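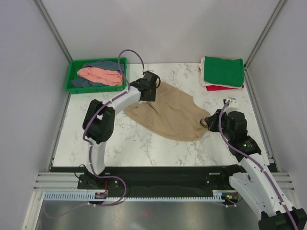

Let Kids Do the Real Chores

My daughter was four when she first asked to fold the dish towels, and I said no. I had a system, I was in a hurry, and I knew I would have to do them over. I think about that no a lot, because by the time I was ready to hand over the towels she was nine and had lost all interest in them.

So I'm writing this for anyone who has a small person in the house begging to help. Say yes! Say yes while they're still asking, even if it makes your evening longer and your linen closet uglier.

Small children love work. They love it more than toys, and you can test this by putting a toy broom and a real broom in the same corner. My son walked straight past the plastic one every time. He wanted the tall one that knocked over the lamp. Ailbhe Cronin, who ran the preschool both of mine went to, kept a shelf of grown-up tools cut down to size and let the three-year-olds wipe tables after snack, and they fought over whose turn it was. They fought over wiping tables!

Laundry is the best place to start, I'm convinced. Nothing in a basket of washcloths can break or burn anybody, and there is always more of it coming. A square of cloth is also a wonderful first lesson in shapes. Fold it once and you have a rectangle, fold it again and you're back to a square, and the look on a kid's face when the corners meet is worth every lopsided pile that came before.

The usual objection is speed. Yes, it's slower. I once timed my son at 76 seconds for a single dish towel (he kept starting over, I wasn't allowed to touch it). I could have done the whole basket. But I was going to spend those minutes looking at my phone in the kitchen, if I'm being fair about it, and what I got was him telling me a very long story about a snail.

The other objection I hear is that childhood is short and should be for play. I have more sympathy for this one. My neighbor Tudur Craddock grew up doing heavy farm work before school and still gets a tight look when anybody says chores build character. He's right that there's a line. A child who can't put the job down and walk off isn't helping anymore. I would never ask a five-year-old to carry the household. I'm asking the grownups to stop shooing them away from it.

What I'd leave out is the sticker chart. We tried one in December and it went sour in a week. Up to then my son had matched socks for the fun of it, and suddenly he wanted to know what socks were worth. We took the chart down and it was almost spring before he'd match a pair without bargaining.

And please don't refold. I know how hard this is — I have stood in front of that closet at night with my hands behind my back. But kids notice. Mine pulled out a towel I had secretly straightened, looked at it, and put it back without a word, and the next day she didn't want to help.

She's 13 now and cooks us dinner twice a month, loudly, with every pan we own. Her brother still does the washcloths. He rolls them, for reasons he won't share, and they fall off the shelf whenever I open the door.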